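How did ship's crews in the 1500s figure out how far they had sailed?

Posted by Hawi Beyene

I'm helping my son with a history report on the early ocean crossings. His book says captains wrote down their distance every day, but it doesn't say how they measured it. I understand they could get north and south from the sun or the North Star. What I don't get is the distance going west. There was no GPS and no good clock. Was it a guess? The report is due at the end of January and he has to explain it in his own words, so simple is better.

Natnael Endale

It was mostly dead reckoning. The pilot knew which way the ship was pointed from the compass. He estimated the speed, and he knew how long they had been going because a ship's boy turned a sandglass every half hour. Speed times hours gives distance. Each day he marked the new spot on the chart, starting from the day before.

In Columbus's time the speed was judged by eye, from foam or weed going past the hull. The log line came later in the 1500s. That was a piece of wood on a rope with knots tied at even spaces. You threw the wood over the stern and counted how many knots ran out while a small sandglass emptied. Ships still give their speed in knots for that reason.
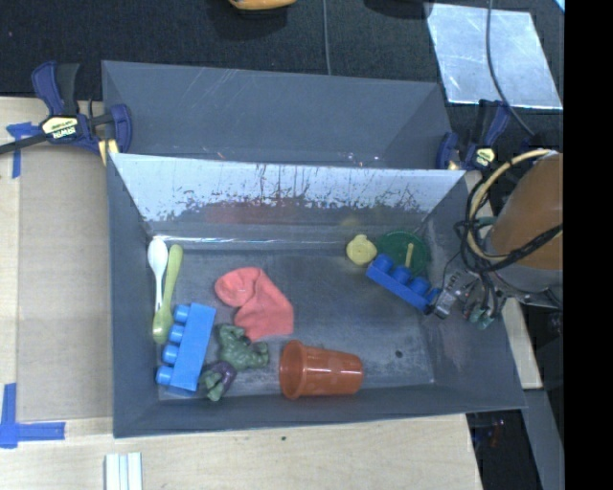
The trouble is that errors add up. Say the pilot writes down 1,000 miles and the ship was pushed along by a current he didn't know was there. He might really be 200 miles from where he thinks he is, and every mark after that starts from the wrong place. Currents were a big problem because the water carries the ship and the log together, so the log line doesn't show it.

For the report I would have him draw a line on graph paper, one piece per day, and then draw it again with each day a little too long. He'll see how far apart the two ends get.

Kedir Jemal

They used the stars.

Beatrice Mbwambo

The stars only help with latitude, which Hawi already has. To get longitude from the sky you need to know the time at some other place, and a clock that could keep good time at sea wasn't built until the 1700s.

One thing to add to Natnael's post. Many pilots got around the problem by "running down the latitude." They sailed north or south until they were level with the place they wanted, then turned east or west and stayed on that line until they saw land. It could make the trip longer, but they didn't need to know exactly how far they had gone. They kept a lookout for birds and floating branches, and as they got close they dropped a lead weight on a line to check the depth. Some leads had tallow on the bottom to bring up sand or mud, and an experienced pilot could compare that with his notes on the coast.

Also, the length of a mile or a league was different from country to country, so if his book and another one give different distances for the same voyage, that may be why.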